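Lostby issues handling rules for simulated kitchen tests

November 18, 2021 – Lostby has published a 14-page practice note on testing grippers in simulated kitchens. Cutlery trials must now start with the fingers fully open and the item ungrasped.
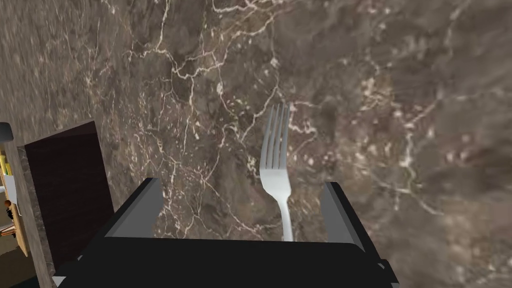

Each item is to be run 20 times, with failed grasps logged separately. "Simulated and physical results go in separate tables," said editor Noemí Meléndez. Comments close in May.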